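Riromby Writers' Group
Minutes of the general meeting
December 14, 2023

Chair: Lukian Boiko
Minutes: the secretary

1. Opening and previous minutes

The chair opened the meeting and confirmed a quorum. The minutes of the previous meeting were accepted with one correction: under item 4, "second person" should read "close third person." The secretary will replace the file in the shared folder.

2. Matters arising

The style sheet has been updated. Members are asked to use straight quotation marks in all drafts submitted for critique. The converter used for the group anthology does not handle mixed quotation marks, and two stories in the last issue had to be corrected by hand.

The question of whether prologues count toward the submission length was settled. They do.

3. Submission length for critique

The current limit is 3000 words per member per session. A proposal to raise it was discussed. Members working on novels said that the limit falls in the middle of most of their chapters, so readers comment on half a turn of plot. Members working on short fiction said that longer submissions would leave less time for each piece.

The chair put two options to the meeting:

Option A: keep the limit and allow a synopsis of the preceding chapters, not counted toward the limit.
Option B: raise the limit and have fewer submissions per session.

Option A was adopted. The synopsis may not exceed 540 words. It must be written in the present tense and must state the ending of the preceding chapter, including anything the author intends as a surprise. The surprise clause was debated. The chair's view was that a reader giving technical comments on structure needs the structure. The clause was kept.

4. Workshop report: dual timelines

The chair reported on the workshop on novels with two timelines. The text used was the manuscript "Hurnness," which alternates between a present-day surveyor and the keeper of a ferry landing in an earlier period. The author had agreed to its use.

Points recorded:

The switch between timelines works best where the last sentence of one section leaves an object, place or question for the next section to pick up. Repeating the exact word was felt to be heavy after the first few uses.

Date headings at the start of each section were found to be skipped by most readers. The timeline should be clear from the first two sentences without the heading.

The sections do not need to be of equal length. In "Hurnness" the ferry sections shorten toward the end, and several readers took this as an increase in pace.

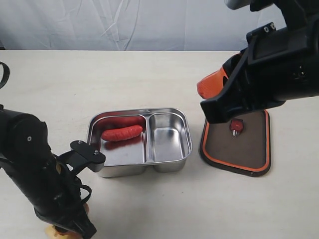
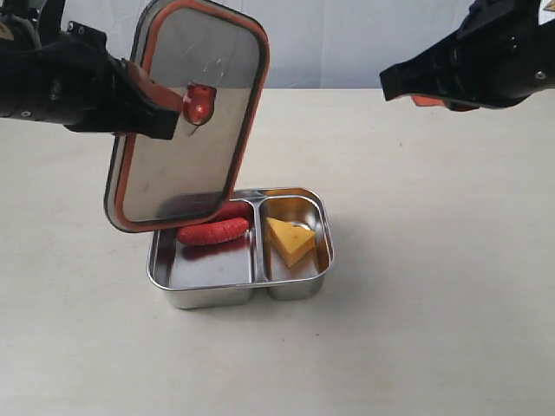
The second half of the workshop dealt with objects in close third person, and with how much description a point-of-view character can be given before the narrator starts to show through. The working rule agreed was that a character notices what has changed or what is in the way, and passes over the rest. A steel lunch box with two compartments was taken as the test case. A character who has packed the same box every morning will not think of it as having two compartments, or as being made of steel, and a sentence that tells the reader so belongs to the author. A character opening another person's box may notice both. Members were asked to write the same paragraph from each position and to mark every adjective that survived in the first version. The exercise will be added to the workshop file.

One member objected that the rule, strictly applied, removes most of the setting from a first chapter. The chair agreed that the rule is a test for revision and should not be used while drafting.

5. Anthology

The working title is "Collado," after the opening story. No other title was proposed.

The submission window closes on March 31. Stories must be complete and must not have been published elsewhere, including on personal websites. Excerpts from novels will be accepted only if they can be read without the synopsis described in item 3.

Each story will be read by two readers without the author's name. Where they disagree, a third reader decides. Readers may not be assigned a story they have already seen in a critique session – this will rule out a number of pairings, and members should tell the editor in advance which drafts they have read.

The cost of the print run was quoted at $951, including proofs. The meeting approved the amount. The digital edition will be prepared by members.

6. Drafting software

A trial of Jumau, the outlining program, was reported. It keeps scene cards and manuscript text in a single file and allows scenes to be moved without cutting and pasting. Comments were lost on export in one case. The member concerned had moved a scene after the comments were added, and the fault could be repeated.

It was agreed that critique copies will continue to be circulated as plain documents. Members may draft in any program they choose.

7. Any other business

A member asked whether comments on grammar should be given aloud. The existing guidance was confirmed: mark them on the copy and use the session for questions of viewpoint, structure and dialogue.

A request for a session on writing letters and diaries inside a novel was noted for the spring program.

8. Actions

Secretary: correct the previous minutes; add the synopsis rule to the submission guidelines.
Chair: write up the object exercise for the workshop file.
Anthology editor: circulate the call for stories; collect the list of drafts already read.
All members: check current drafts against the style sheet before the next submission.

The meeting was closed by the chair.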